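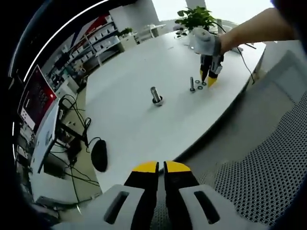
How many demonstrations does a task need before training is worth attempting?

For a short task with rigid parts, our practice is to begin at 300 accepted demonstrations and to train a first model on those before recording more. The washer task has passed that point and now stands at 1,168.

The remainder of this post records how the work is organized, as several readers of the Wimari entries have asked.

The task

Bolts stand on a white table, and washers are picked up and placed with hand-held grippers. Each gripper has two black fingers with yellow tips. The operator holds the tool directly, so the motion recorded is that of a human arm working within the limits of two fingers. Normunds Strazds wrote the task sheet, which fixes the permitted starting layouts and the order of the parts. Operators are asked to keep to the sheet even where a quicker method is obvious to them.

Recording

A session consists of 70 demonstrations, followed by a break. Longer sessions were tried in September and were discontinued after Blažena Kadlec compared early and late recordings and found that approach paths had become noticeably shorter and less careful. Starting positions are changed between demonstrations. Small changes of angle matter more than large changes of place, in my experience, although Lefteris Drakos does not share this view and has asked that it be tested properly.

With two grippers in use, the tools must remain in view of one another for as much of the demonstration as possible. Cables are kept to the side of the work area.

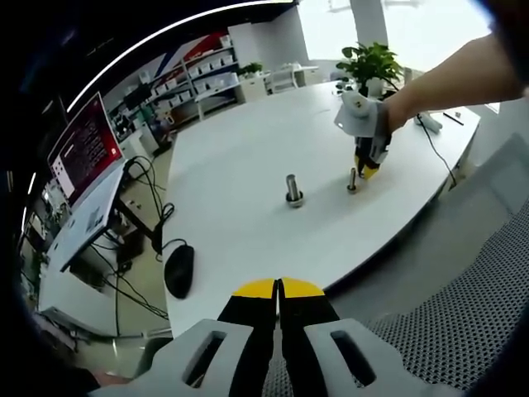 Review

Every demonstration is reviewed by a person other than the operator. Of the last session, 19 were rejected, mostly for hesitation above the bolt. A failed placement followed by a clean recovery is retained and labeled as such. Žydrūnas Ots maintains the labels, and any dispute is referred to him in writing.

The Ernau set, recorded under the earlier task sheet, will be kept separate until its labels have been revised.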